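How to split a large scanned PDF by file size in Plerov

Mail servers often reject attachments over a set limit. Splitting by size keeps each part below it, whatever the page count.

1. Open the PDF and choose Tools > Split > By size.
2. Enter the maximum in megabytes. The default is 11.
3. Leave "Keep bookmarks" ticked if the recipient will rejoin the parts.
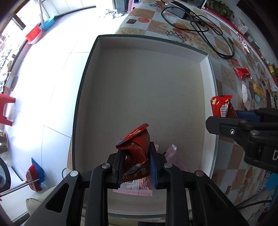

4. Set the naming pattern. A three-digit counter sorts correctly in most file managers.
5. Click Organise to preview the parts, then Save.

A colour scan of 1,022 pages takes about 3 minutes. A single page larger than the limit is written to its own file and flagged in the log.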